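Kusden Electric Steamer: Frequently Asked Questions About Buns

Last updated October 22, 2024

Which products does this page cover?
The page applies to the Kusden round tabletop steamer and to Bellow frozen plain buns. Other steamers with a perforated metal tray behave in a similar way, but timings may differ. Filled buns are covered in a separate set of instructions on the package.

How much water goes in the base?
Fill to the lower line on the inside wall. The water must stay below the tray at all times, including at a full boil. If bubbles reach the holes, pour some out. A low fill is enough for one batch of plain buns.

Hot water or cold?
Cold water for buns that are still proofing. Boiling water for frozen buns.

How long do frozen buns take?
Steam for 12 minutes from the moment steam escapes steadily at the lid. Do not thaw first. A thawed bun develops a damp skin and tends to wrinkle.

How long do fresh buns take?
The same time, if each piece of dough weighs 80 grams or less. Add 2 minutes for larger ones.

How far apart should the buns be?
Leave the width of a finger between them at the start. Dough expands sideways more than upward, and buns that touch will tear when separated. Keep a small gap at the wall of the pot as well, where condensation runs down.

Do I need paper or a cloth under the buns?
Paper squares are recommended for fresh dough. Cut them slightly larger than the base of the bun, so that most of the holes in the tray remain open. Frozen buns can go directly on a lightly oiled tray.

Why did my buns collapse?
The usual cause is a sudden drop in temperature. Switch the steamer off, tilt the lid slightly, and wait before removing it. Overproofed dough will also collapse, and no change in steaming corrects that.

Why are there yellow spots on the surface?
Undissolved baking powder. Sift it with the flour.

What is the best way to take the buns out?
Put the plate down next to the steamer before lifting the lid, so the buns travel a short distance and do not drip across the table. Use tongs or a gloved hand. Grip low on the sides, turn slightly to release the base, and lift straight up. Start with the bun that has the most free space beside it. 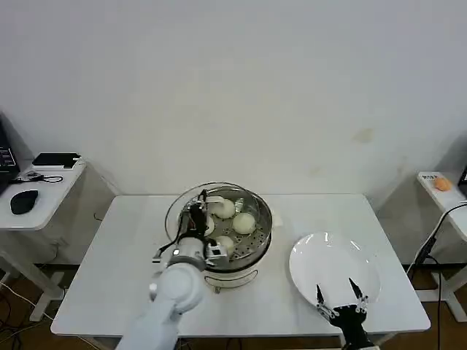
A wide plate is better than a bowl for this step. Buns stacked in a bowl trap steam and the lower ones turn sticky. Place them in a single layer and leave them uncovered for a few minutes.

Can I leave the buns in on the keep-warm setting?
Yes, for a short period, with the lid slightly open. After that the bases become wet.

How do I clean the tray?
Soak it in warm water and brush both sides. Dried dough in the holes reduces steam flow and gives uneven results. Do not use steel wool.

Where can I get a replacement tray?
Trays are sold through Wojcik under part number 266. The Menix tray is a different diameter and will not sit level. The next delivery is expected in November.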